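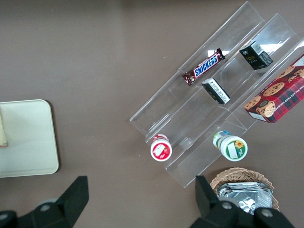

A clear three-channel stand with a Snickers bar, small boxes, a box of chocolate chip cookies and two small bottles.

Filed under: Company, About Torgate
Posted in September by Torgate Counter Supply

About Us

Torgate Counter Supply sells clear display stands, trays and small shop fittings to stores that do a good part of their business at the register. Our customers are corner markets, pharmacies, hotel gift shops, hospital kiosks, gas stations and a few school stores. We ship to 300 of them on a regular basis, and others order once when they open and again when they remodel.

We started out as a snack route. The company bought candy, cookies and travel-size items in bulk and dropped them off at small stores in and near Campbell. The stores were happy enough with the goods but had nowhere sensible to put them. Candy bars ended up in a cardboard box next to the register, and small bottles rolled around in a dish. We began leaving a stand behind with the first order, and after a while stores were calling about the stand and asking if they could get another one without the candy. We gave up the route and kept the stands.

What We Sell

Our catalog has 27 stands in it. Most of them are stepped, so that the back row sits higher than the front row and a customer can see what's in each one from a standing position. They come in clear acrylic because most stores already have plenty of color on the counter from the wrappers and boxes, and a clear stand goes with whatever is there.

The channel stands are the ones people ask about first. Each channel holds one line of product. A full-size candy bar will lie flat, a small carton can be stood up or tipped back so the label shows, and round bottles can be laid on their sides. Larger boxes, such as boxed cookies, are better off at the end of the counter or on a shelf, though plenty of our customers set one on the upper tiers anyway and that works for a light box.

Besides the stands we carry:

Flat trays with rounded corners, for change, samples or loose items
Divider strips that slide into the wider channels
Price holders that clip to the front wall
Non-slip pads, sold in sheets
Replacement side panels for the Bodar stands

The Bodar line is our own. It is a little heavier than the standard line and was drawn up for counters that get bumped a lot, such as in a school store between classes. The Truritz line is lighter and packs flat for shipping. If you run a pop-up or a seasonal table, the Truritz is usually the one to get. It goes together without tools and comes apart the same way.

How We Work

Our shop and warehouse are under one roof in Campbell, in a building of 3000 square feet. Stands are cut, bent and edge-finished at the front of the building and packed at the back. There is a sample counter by the door, built to the height of an ordinary checkout counter, with a brown top. We try out new stands there with everyday products before they go into the catalog.

We don't use foam blocks or empty dummy packages for this. A stand can look fine with blocks in it and then turn out to be too narrow for a cookie box or too shallow for a bottle with a wide cap. So we keep a shelf of ordinary groceries and drugstore items and swap them in and out. The candy gets replaced often. The rest stays until the labels start to look worn.

New stands are left on the sample counter for a couple of weeks. Anyone who works here can move things around on them, and they do. Some of our better changes came out of that. The low front lip on the Bodar came from seeing how often small bottles were put in sideways, and the wider middle channel came from trying to fit cartons in two directions. A few designs never made it past the counter. We had a round one that took up too much room, and a tall one that was hard to refill from behind the register.

Ordering

You can order a single stand. There is no minimum, and the price per stand goes down when you buy a case. Stock items leave the warehouse within 2 business days. Custom sizes take longer, depending on how many are in line ahead of you, and we'll give you a date before you pay.

For a custom size, send us the width and depth of the space you have and a list of the products you want to put there. Product names are more useful to us than measurements, and a rough sketch is fine. If your counter slopes or has a raised edge, please mention it – a stepped stand on a sloped counter leans more than you would expect.

Every stand ships with a card showing how to put it together and how to clean it. Use warm water, a drop of dish soap and a soft cloth. Glass cleaner with ammonia will cloud acrylic over time, and paper towels leave fine scratches that show up under bright lights. If a panel gets cracked or cloudy, ask about a replacement before you throw the stand away. Side panels can be changed on the Bodar line, and we keep spare dividers for stands we no longer make.

Returns are accepted on stock items as long as the stand hasn't been drilled, glued or cut. Custom pieces can't be returned unless we made them wrong, in which case we make them again at our cost.

Visiting

The sample counter is open to customers in the mornings, from 9:00 to noon. You don't need an appointment to look at stock items, but call ahead if you want to talk about a custom job so that someone from the shop can come up front. You are welcome to bring your own products and try them in the stands. One gift shop came in with a whole carton of boxed soaps and went home with a stand that we had been selling for candy bars.

Parking is on the side of the building. The loading door is around back, and orders for pickup are kept on the rack just inside it. Please bring your order number with you.

Working Here

We are a small company and don't hire often. When we do, the openings are for bench work, packing or customer orders. Experience with acrylic is helpful for bench work but not required, and we train on the saws and the bending table. Openings are listed at the sample counter and on the contact page.

Last updated: September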